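Visita à oficina da Holtton, 2024-11-27

Cheguei à Holtton a meio da manhã, com o pedido de ver uma só célula e de perceber como a mantêm a trabalhar. Mostraram-me a de dois braços, que treina tarefas de limpeza de bancada: apanhar restos, juntá-los na pá, separar o que vai para cada saco. Chamam-lhe Duswood, nome que vem do primeiro projeto em que foi usada.

Vitalii Fedoruk trata da montagem. A preparação do posto demora cerca de 35 minutos, quase todos gastos nos cabos. Cada braço leva o seu por fora, preso com tiras de velcro, e há que deixar folga junto ao punho. Se o cabo ficar esticado, a última junta puxa por ele quando roda e a ficha acaba por ceder. Já trocaram duas fichas por esse motivo. Agora a folga é verificada à mão, com o braço levado aos extremos do percurso, antes de ligar a potência.

O cartão sobre a mesa muda-se quando ganha gordura. Os pastéis largam migalhas e óleo, e a pá começa a escorregar de maneira diferente de uma tentativa para a outra. Os sacos pretos ficam um de cada lado, abertos e com o plástico dobrado por cima da borda. 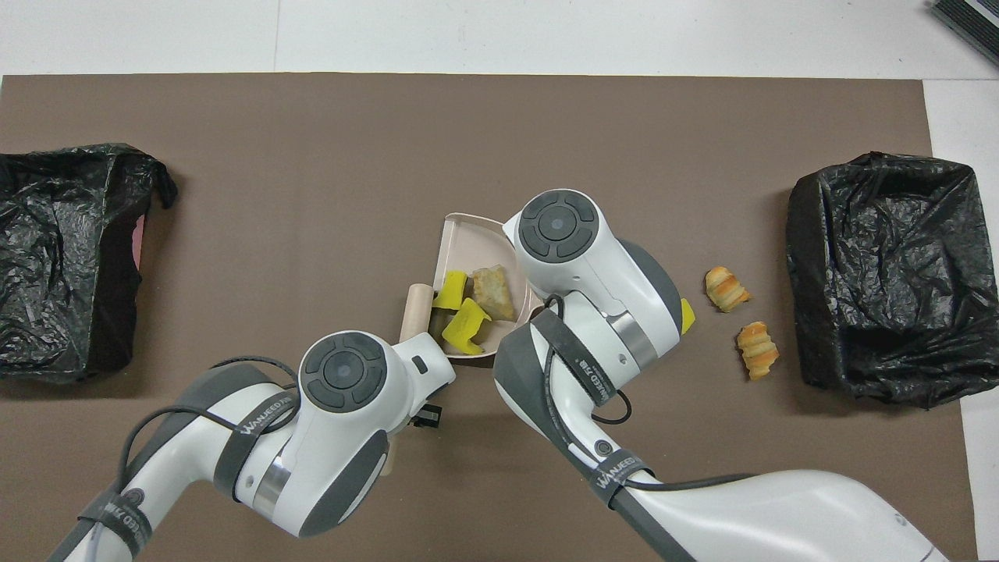
Mahlet Tamiru discordou da ordem dos trabalhos: para ela, limpar as garras devia vir antes de mexer nos cabos, pois com os dedos engordurados a calibração sai errada e é preciso repetir tudo. Fedoruk respondeu que a calibração se repete de qualquer forma depois de apertar as tiras. Ficaram nisto um bocado e a folha de manutenção continuou como estava.

Essa folha está colada na porta do armário. A cada 1000 ciclos verificam o aperto das garras, passam um pano com álcool nas superfícies de contacto e fazem cinco movimentos lentos em vazio, a ouvir as juntas. Um ruído seco no punho obriga a parar. Em janeiro foi assim que deram com um parafuso solto, antes de haver estragos maiores.

As peças de desgaste vêm da Kravets e guardam-se numa gaveta com etiquetas escritas à mão. Perguntei pelo prazo de entrega e não me souberam dizer ao certo; encomendam quando abrem a última caixa. Para quem vá montar uma célula parecida, eu teria uma caixa a mais.

Saí antes do almoço. A próxima visita é à Jandudcombe, onde têm a mesma configuração com um só braço, e levo a pergunta dos cabos anotada.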